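Contrast Is a Public Service
By Abílio Aguiar

The Gretby district council is preparing to refit its public offices, and the draft design guide has now been sent out for comment. It is a careful document. It deals at length with heating, storage, acoustics and the width of doors. On color it has a single paragraph, which asks that interiors be "calm, natural and consistent." I wish to argue that this paragraph should be withdrawn and replaced, and that the matter deserves a chapter of its own.

Consider what "calm" has meant in practice. The Mollah Building, which houses the permits desk and the benefits office, was the first to be redone in the present taste. The floor is oatmeal. The counters are oatmeal. The chairs are a slightly darker oatmeal, and the trays in which visitors are asked to leave their forms were ordered to match the counters. The result photographs well and has been praised in the trade press. For a person with reduced sight it is a room without edges. The counter ends at some point and the air begins, and the visitor must find out where with a hip or a hand.

The council holds 36 public rooms of this kind. If the guide is adopted as drafted, every one of them will be brought into line with the Mollah Building, and the fittings are expected to last 10 years. A mistake in the guide is therefore a mistake the district will live with for a long time.

The usual answer is that people with serious sight loss are few and can be helped by staff. I do not find this persuasive. Sight does not divide neatly into good and bad. Most people over sixty need more light and more difference between surfaces than they did when they were young, and many of them would never describe themselves as having any impairment at all. They simply find certain rooms tiring. They put their reading glasses down on a counter and cannot find them. They leave the form they came to collect lying on a desk of nearly the same shade as the paper.

What is needed costs very little. Small items that the public must find and use should differ plainly from the surface they rest on. Strong color is one way to do it, and often the cheapest, for a tray in a bright shade seldom costs more than the same tray in beige.
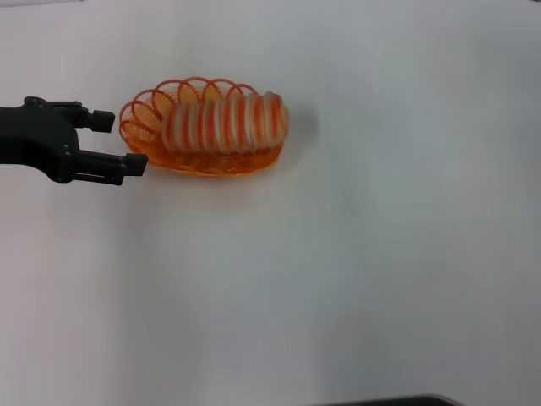 Orange wire against a plain white top.

The objection from designers is that such choices look untidy, even childish. I have some sympathy. A room in which everything shouts is no easier to use than one in which nothing speaks, and the Skedon clinic made exactly that error when it painted each door a different color and then put patterned carpet in front of them. Contrast works when it is rationed. The large surfaces should be quiet and the things that matter should stand out from them.

Tone counts for more than hue, and here the guide could be made a good deal more useful with two rules. The first is that no handle, switch, tray or rail should be close in lightness to whatever is behind it. 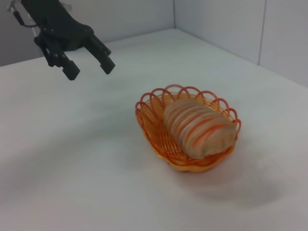
The second rule concerns cables, cords and other thin items, which are the hardest of all to see and are left out of most access surveys. A gray lead on a gray desk is as good as hidden until somebody catches a sleeve on it. Color need not enter into the question. Black over white is enough, and even a thin black cable then keeps a clear outline. The council already buys cords and table tops in both light and dark finishes, so the rule would ask only that the two orders be placed with some knowledge of each other.

There is also the matter of who is asked. The draft was prepared by Stiltetti, a firm of good standing, on the basis of a survey sent out on paper in pale gray type. It should not surprise the council that few replies came from the people who find pale gray type difficult. I would urge that the next round be carried out in person, in the offices themselves, and late on a December afternoon when the daylight has gone and the rooms are at their worst. Visitors should be invited to collect a form, sit down, fill it in and hand it back. The points at which they hesitate should be written down and given to the designers.

None of this requires the council to abandon the refit or to part with its architects. It requires a revised paragraph on color, a short schedule of tested pairings for surfaces and fittings, and a willingness to accept that a public room may look less refined in a brochure. The comment period remains open, and I have submitted the two rules above in the form in which they appear here.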